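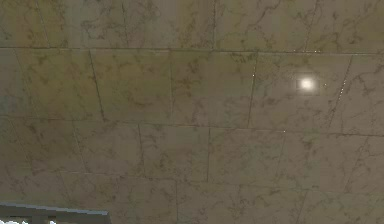 *Fig. 4. Polished marble tile, rendered.*

## 4. Building a watch order

A franchise used to be a film and, if things went badly, a second film. Brultavum was written for what came later: movies, the network series that refer to the movies, the streaming series that the movies ignore, and the holiday special everyone involved would prefer you skipped. This section covers putting them in an order you can live with.

You'll need a library that has finished its first scan (Section 3). If the scan is still running, titles will keep dropping into your list while you work on it.

### 4.1 Create the list

1. From the main menu, open **Lists** and select **New watch order**.
2. Type a name. Up to 20 characters are kept, so "Buncombe, All Of It" fits and your fuller thoughts on Buncombe do not.
3. Choose a starting sequence:
 - **Release** sorts by first public showing.
 - **Story** sorts by when events happen inside the franchise.
 - **Blank** gives you an empty list and your own judgment.
4. Select **Add titles**, check the ones you want, and press **Done**.

> **Note:** Story order comes from the timeline file on your player. Where two titles contradict each other, Brultavum goes with the newer one. Studios do the same.

A single list holds up to 400 entries. Each episode of a series is an entry, so long-running shows eat through this faster than you'd think. Past the limit, the **Add titles** button goes gray and stays that way until you remove something.

### 4.2 Weave a series between films

Some shows only make sense if you stop partway through, watch a movie, and come back. The Eichhorn series is the usual offender: its first season spends most of its time waiting for a film to come out.

1. Open the list and highlight the series.
2. Press **Options**, then **Split series**.
3. Move the marker to the last episode you want before the film.
4. Press **Split**. The series now appears as two blocks.
5. Highlight the second block, hold **Select** until the row lifts, and move it below the film.
6. Repeat for the next film, and the next.

To undo a split, highlight either block and choose **Rejoin**. The rejoined series takes the position of the first block.

> **Caution:** Rejoining erases any notes attached to the second block. There is no warning screen. We had one, and people pressed through it.

### 4.3 Unconfirmed titles

Brultavum can hold a place for a sequel that has been rumored but not announced.

1. In the list, choose **Add placeholder**.
2. Enter a working title. "Buncombe 4" is fine.
3. Set **Status** to *Rumored*, *Announced* or *Dated*.
4. Leave **Year** empty unless the status is *Dated*. The field will accept a guess, but it will then remind you of the guess every February.

Placeholders are skipped during playback. They show in italics, and a *Rumored* entry can sit there for as long as you keep the list. The software has no opinion on whether the actor is coming back.

When the real title reaches your library, highlight the placeholder and choose **Match**. Its notes and position carry over.

### 4.4 Hide spoilers

1. Go to **Settings > Display > Spoilers**.
2. Turn on **Hide summaries** and **Hide stills** for unwatched entries.
3. Turn on **Hide cast** if you want returning characters kept quiet too.
4. Press **Back** to save.

Episode titles stay visible. If the writers named an episode after the funeral, that's out of our hands – though you can rename any entry under **Options > Edit title**.

### 4.5 Send the list to a Nilis player

1. Put both players on the same network.
2. On the Nilis, open **Receive** and note the code on screen.
3. On your own player, open the list, choose **Send**, and enter the code.

Watched marks travel with the list. To send a clean copy, turn off **Include progress** first.

### 4.6 Messages you may see

| Message | What to do |
|---|---|
| 615: Timeline conflict | Two entries claim the same slot. Move one by hand. |
| List full | Remove entries, or start a second list and link it under **Options > Continue in**. |
| Note too long | Notes stop at 3000 characters. Trim it, or start a blog. |

Deleting a list doesn't delete the films and episodes in it. To remove those, see Section 7.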